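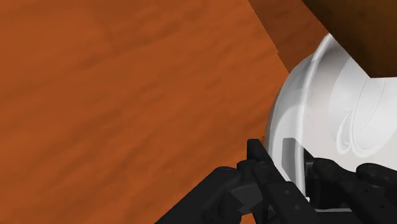
## Bowl task: grip the rim or go for the middle? (sim round, college club)

**clotilde_r**

Hi all, first proper post from me. I'm in second year and our club is doing the simulated kitchen round this term. We've got the arm, the bowl and the wood table loaded and I've been stuck on the same bit since Tuesday.

That's my wrist view up there. I've brought the gripper down so one finger is outside the bowl and the other is inside, with the rim in the gap. My teammate Yannick thinks this is daft and wants to open the fingers and come at it some other way. I think the rim is the only sensible place to hold a bowl with a two-finger gripper. We have 15 minutes on the sim machine per session so I'd rather not spend them all arguing!

Last batch I ran 77 tries with the start position jiggled a bit each time, and 54 of them counted as a lift. The rest mostly went wrong in the same way — the bowl tips towards the arm as soon as it leaves the table, then slides out of the fingers. Any ideas?

**asley_bench**

54 out of 77 is better than my lot managed in our first term, so don't be too glum.

I'm with you on the rim. Two things I'd check. How deep are you going before you close? If only the tips have hold of it the bowl can swing like a door on a hinge. And what's your friction set to? A shiny white bowl looks slippery but the sim doesn't know that, it only knows the number you typed in.

**yannick_t**

Teammate here, hello. I never said it was daft, I said it was fussy :)

My point is that the rim grip needs the wrist turned to the right angle every single time. The rim is curved, the fingers are flat, so if you come in a few degrees off you're pinching it on one corner of the pad. I'd sooner push the bowl up against something first and then pick it up from a known spot. We'd lose a bit of time but at least it would be the same each go.

**clotilde_r**

You did say daft, it's in the club chat!

@asley_bench we close pretty shallow, I was scared of hitting the bottom of the bowl with the inside finger. Friction is whatever came with the file. I haven't touched it.

**Van Dijk fan 2**

Pushing it up against something is asking for trouble imo. We tried that with a mug in the Roten challenge and the physics went mad whenever the mug got squashed between two things. It shot across the room. Very funny the first time, less so with the judge watching.

Also please don't just crank up the friction until it works. You'll get a lovely score in the sim and then if your club ever goes near a real arm you'll have learned nothing.

**asley_bench**

I disagree with the second bit. Nobody's asking her to set it to a silly value. The default in half these starter files is a guess made by whoever wrote the file. Changing a guess to a better guess is fine, so long as it goes in the write-up. Our marker took points off for *not* mentioning it.

**Van Dijk fan 2**

Fair, if it's in the write-up. I've just seen too many teams where that's the only thing they changed all term.

**yannick_t**

OK, the mug story has put me off pushing. What about the wrist angle though? Right now Clotilde steers it by hand to get a good start and I write the code that copies it. Her eye is good but I can't put her eye in a script.

**telulness**

Maths person wandering in. You know where the centre of the bowl is because the sim tells you, yes? Then:

1. Pick the point on the rim you want.
2. Draw a line from the bowl's centre out through that point.
3. Turn the wrist so the fingers open and close along that line.
4. Come straight down, then close.

One finger ends up inside and one outside, and both pads sit square on the wall. It's three lines of code if you've got the positions. Check your rules first — some rounds don't let you read positions off the sim and you have to work from the camera.

**clotilde_r**

Ooh. Positions are allowed in this round and not in the next one. So we could do it your way now and worry about the camera over the summer (finals are in July, so no pressure, ha).

On the camera thing, would you use the wrist view or one from above? In mine the bowl runs off the right side of the picture and there's a dark brown block covering some of the far rim, so you only ever get part of the curve.

**telulness**

Part of the curve is enough to fit a circle if it's a decent chunk. A short bit of arc gives you a rubbish centre, so I'd use an overhead view for finding the bowl and the wrist view for the last few centimetres. Other people will tell you wrist only. They have more patience than me.

**asley_bench**

Wrist only person reporting in! You get used to it. With an overhead camera the arm gets in the way just when you need to see most. Back off, look, move, look again.

And go deeper. Try 10 mm more than you've got now and watch what the tipping does before you change anything else. One change per batch or you won't know which of them helped.

**yannick_t**

I'll write the wrist turn tonight. Clotilde, can you do the deeper grip on its own first, same start positions as the last batch, so we've something to compare it with?

**clotilde_r**

Yep, I've got the machine at 4. Leaving friction alone for now, to keep Van Dijk fan happy. Will post the numbers, even the embarrassing ones.

**Van Dijk fan 2**

I am happy. Lift slowly as well, I forgot to say that. We had ours going up at full speed for weeks and blamed the grip the whole time.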